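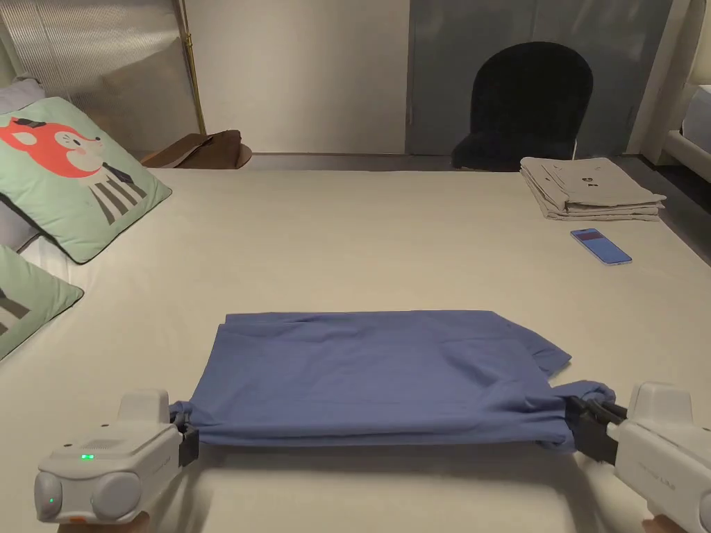
News > Marketing > Social

Filed under: Campaigns, Brand Accounts

Kekton Mattress Asks Followers to Name a Pillow, Gets 423 Essays

1/5/21 | By Noemi Sartori

Kekton, the regional mattress chain, has closed the entry window on a social media contest that asked customers to name its new side-sleeper pillow in three words or fewer. The company received 423 entries that kept to the limit and a far larger pile that did not.

The contest was put together by Honkanen, a small agency in Grultthorpe that has handled the chain's accounts since July. The brief, according to account lead Meenakshi Salian, was to "get people talking." They talked. One entrant submitted her name for the pillow along with the full story of her divorce, in which a different pillow played a supporting role. Another used the comment box to ask when his box spring would be delivered, and then, two days later, to ask again.

"We had a plan for low turnout," Salian said. "We had a plan for people being rude. We did not have a plan for people being sincere at that length."

The goal had been 1,000 new followers across the chain's pages. Kekton says it cleared that in the first 8 days, helped along by a post in which the store's account replied to the divorce story with "Ma'am, we are so sorry, would you like a pillow." That reply has since been shared more often than anything else the chain has put out, including the television spot it paid for.

It was written by Homa Nouri, who is 17 weeks into her job at the agency and had been told to keep replies under a sentence. She has now been given the whole account on weekends, an honor she described as "mostly notifications."

The winning name is still to be picked. The agency has a shortlist and Kekton's legal department has a shorter one. Names struck so far include two that belong to other pillows, one that belongs to a cough syrup, and "Gary," which drew more votes than any other in an informal poll and which the company says it is not ruling out so much as declining to discuss.

Rivals have noticed. Trurum, which sells bedding online and had until lately used its own page to post photographs of sunsets, last week invited followers to name a fitted sheet. Early entries suggest that most of its audience would like to name it something that can't be printed on a label.

Azadeh Kazemi, who oversees marketing for Kekton, said the chain would not comment on a competitor's sheet. She did say the contest had changed how the company thinks about its page, which used to be a place for coupons and holiday hours. Customers who came for the pillow have stayed to complain about parking at the Grultthorpe store, and she counts that as engagement. The monthly report has a column for it.

The winner gets a queen mattress, two of the pillows and a framed certificate. The box spring, Kekton confirmed, has been delivered.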